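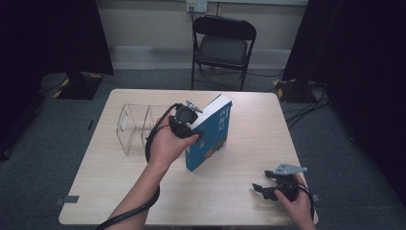 Frequently Asked Questions – Teaching by Hand

Search the help pages Type your question Go

What does "teaching by hand" mean at Gernov?

It means that a person does the task with two hand-held grippers, and the movements are recorded. Later the robot learns from these recordings. You don't need to write any program. If you can put a book into a box with the grippers, you can teach this task.

Do I need the robot in the room when I record?

No. This is the main reason why our customers choose the Bosley hand kit. The robot can stay in another building, or it can be still on order. You only need the robot when you want to test what it has learned.

What is the difference between the hand kit and remote control?

With the hand kit you hold the grippers yourself and you touch the objects directly. With remote control, you sit at the Kováčik station and move two handles, and the real robot arms repeat your movement. Remote control is slower, and new people need more time to get used to it. But the recording comes from the robot itself, so you will never record a movement which its arms cannot reach. Many customers record most of the work with the hand kit and then add a smaller part by remote control.

Can I use only one gripper?

Yes, the software accepts one or two. For books and boxes we recommend two. One gripper can keep the book upright while the other comes from the side with its fingers open. With one gripper the book falls often, and these recordings must be deleted.

Where do the cables go?

Each gripper has one cable. Let it hang from your forearm or over the side of the table, and leave enough length that you can reach the far edge without pulling. Please do not lay the cable across the middle of the table. If it touches the objects during recording, stop and start this recording again.

Why should I put tape on the table?

Small pieces of tape near the front corners show you where the working area ends. Gray tape is good for a light table, it is easy to find but not too bright. If somebody moves the table, check your marks before you continue.

How many recordings are enough?

It depends on the task. For a simple task, such as moving one book to one place, 400 good recordings is a normal start. For a task with clear plastic boxes, or with objects in many different positions, plan for more than 3,000. Change the position of the objects a little between recordings, otherwise the robot will learn only one position.

Are transparent objects a problem?

They are more difficult – the camera can lose the edges of the panels when the light is weak. You can still use them. Try to record in the same light in which the robot will work later, and avoid a strong lamp directly above the box.

I made a mistake in the middle of a recording. What now?

If you dropped the object, delete the recording. If you only missed the first grip and then corrected it, you can keep it. Such corrections are useful for the robot. In Drudosham, our recording program, you can mark it as "corrected", and you can find it again later with the filter.

How long can one person record?

We advise a break after 2 hours at the latest. The grippers are not heavy, but the wrists become tired, and then the movements become less exact.

The gripper opens but Drudosham shows it closed. What should I do?

Put both grippers on the table, open the menu Devices and choose Set Zero. Then open and close each gripper fully. If the value is still wrong, check that the left and right cables are not exchanged at the connection box.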